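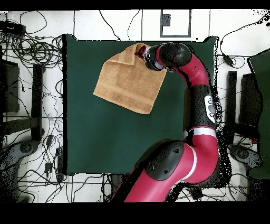
One of the tan towels, held up by the corner

I took the Wednesday off and went over to the open day at Utham. It is an automation workshop on the edge of Flulledbridge, in one of the long units behind the builders' merchant. I had seen a poster for it in the library and booked a slot for two o'clock. The booking page said numbers were limited and that turned out to be true, because there were six of us in my group and we filled the room.

Getting there was easy enough. The 24 bus goes from the station and stops at the end of the road. Parking looked poor, so I was glad I had left the car at home.

We signed in, were given a sticker, and had a short talk in the front office. The talk was about Xolalpa, their project for teaching robot arms to handle soft things. The man giving it said that most arms in factories pick up the same hard part from the same spot all day, and that cloth is a different sort of job. A towel never lands the same way twice. You cannot tell the arm where the corner is, so it has to look for it. I knew that in a vague way already, but I had not thought about how much of the work in a house or a laundry is cloth of one kind or another.

Then we went through to see an arm at work. It was red and black and smaller than I had pictured. The table was covered in green, and there was a line of tape on the floor that we were asked to stay behind. There was an awful lot of cable. 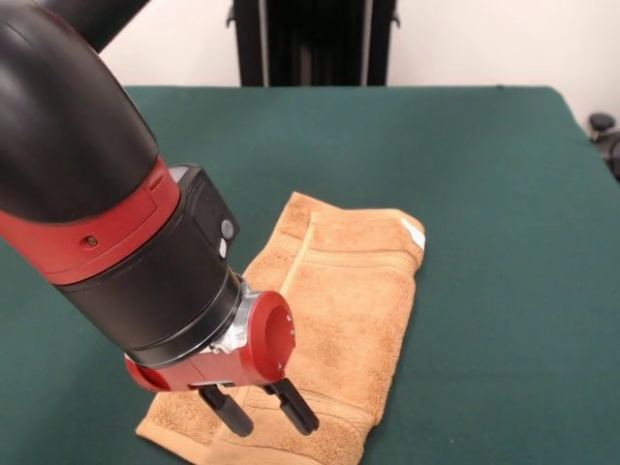
Gripper open, just over the folded towel

The demonstration was slower than the videos you see online. I had rather expected that, as those are nearly always speeded up. The arm would come down, stop for a moment, and move a little to one side before it closed. One of the others asked if it was thinking, and was told that it was more or less checking what it could see against what it had been taught. I am not sure that is a full answer but it was good enough for an afternoon visit.

They count every try. The tally on the office whiteboard was 2863 since the project began, and that covers good and bad ones. I asked what counts as a bad one. If the gripper closes on nothing, that is bad. If it takes hold of two layers when it only wanted one, that is bad as well, and they said that happens far more often than missing altogether. I fold towels every week and I pick up two layers myself.

Towels are most of what they do, though they have started on other soft or crumpled items. Bags were the other one they talked about. A paper bag keeps whatever shape you crush it into, which makes it easier than cloth in one way, but it will also slide off if it is pushed.

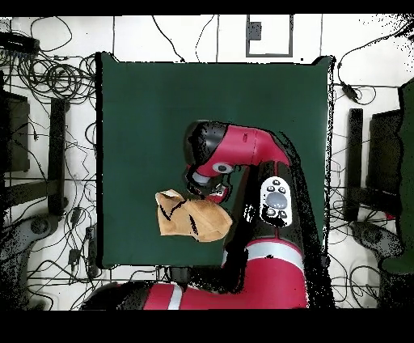

Someone asked about jobs, as someone always does. The reply was that they are a long way from putting anything into a working laundry, and that the first use would probably be sorting and feeding items on to a line. I would have liked to hear more on this. It was the one part of the afternoon that felt a bit hurried – there was another group waiting after ours.

I did get to ask about cost. They would not give a figure for the arm, but the whole project has had some 103 thousand pounds over its life, most of it on people's time. That was less than I would have guessed.

Tea was in the front office afterwards. There were leaflets, and a sign-up sheet for the next open day, which will be in July. I put my name down. If you want to go, book early and ask for an afternoon slot, as the morning ones are mostly taken by schools. There is a step at the front door but a ramp at the side, and the toilets are on the ground floor.

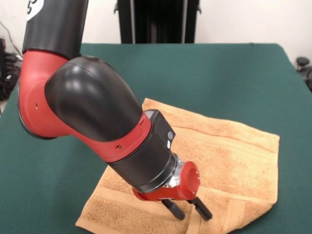
Written by the editor, Trurham Notes

I walked back to the station, which took half an hour and would have been pleasant in better shoes. Next month I am hoping to get round the pumping station at last, if they answer my email. If anyone reading has been in the past year, please leave a comment and let me know whether the upper floor is open yet.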